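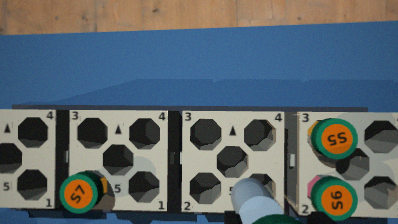
Bench Robot Tips: Moving Tubes Without Losing Your Patience
Rundirent Workshop Pages
Updated 16 Jun 2024

Every arm kit is sold with a promise that it will take the dull jobs off your hands. I have been building a tube sorter at Sasley, the shared workshop, since May, and so far it has given me several dull jobs I didn't have before. I still think it can be made to work. These are the tips I would hand to someone starting the same build, and you should doubt them as much as you doubt the sales page.

Do the dull job by hand first
Move a full set of tubes from one rack to another yourself and time it. My set of 19 took me 52 seconds, and I was not hurrying. If your arm needs several minutes plus a person standing next to it, you have built a hobby. Fine by me, but write the hand time on the wall so you can't fudge it later.

Model the bench before you drill it
Our arm has spent most of its life in simulation, and that is where it has been cheapest to be wrong. Put in the table at its true height, the mat, the racks, and a bit of the room. Then check reach to the far end of the rack row with a tube in the gripper. An empty gripper reaches all sorts of places that a gripper with a tube hanging out of it does not.

A word of warning on the happy numbers. You can run 1,000 pretend picks overnight and wake up to a lovely score. That score tells you the arm can pick up pretend tubes. Pretend caps are never sticky, and pretend racks don't creep when someone leans on the table. I knock a good deal off any result before I believe it.

Number the holes
Print or stamp a number beside every hole, and put an arrow on each block so you know which way is up. Keep the numbers small and out of the way of the caps. A block turned end for end looks perfectly normal from three steps away, and you can lose an evening hunting for a software fault that isn't there.

Label the caps too. Accept now that round labels will end up at every angle, including upside down, and choose characters that survive it. I would skip 6 and 9 together unless there's a letter or a line to tell them apart.

Push the blocks together, then stop them moving
A row of loose blocks is four separate problems. Use a tray or rail along the bottom and fix the tray, with the mat under it fixed too. Double-sided tape held on our test bench for exactly as long as it took me to tell people it was holding. Screws from Donnelly, 16 of them in a bag, did the rest of the bench with some left over.

Leave elbow room
People plan for the gripper and forget the rest of the arm. The wrist and the joints above it swing through a lot of air, and the base wants clear bench at its feet. Put your racks well out on the mat, keep any separate tube holder where the gripper can come straight down on it, and try the whole path slowly before you add speed. Shelves, crates and anything else you like should live on the floor or against the wall.

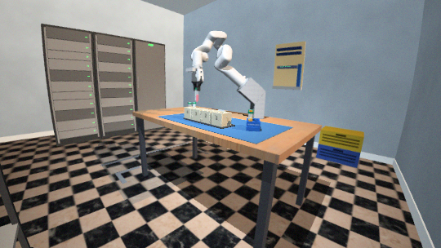
Go easy on the gripper
The Plondby kit I started with came with a force setting and no hint of what the numbers meant. Start at the bottom. Raise it one step at a time until a tube stays put when you tug it lightly, and leave it there. Test with capped tubes of colored water. If the booklet says "handles any tube," try your fattest one and your thinnest one before you throw away the receipt.

Lift straight, then travel
Have the arm raise the tube clear of the rack before it goes sideways. Add more height than you think you need. Diagonal shortcuts save a second or so and clip the neighbors.

Fit the stop button first
Before the clever parts, before the labels. It goes where you can slap it without reaching past the arm. A stop button on a laptop screen does not count, whatever the forum says.

Keep a plain log
Date, what you changed, how many picks, how many drops. One change per line. I changed the grip force and the lift height on the same evening and still can't say which of them fixed the drops.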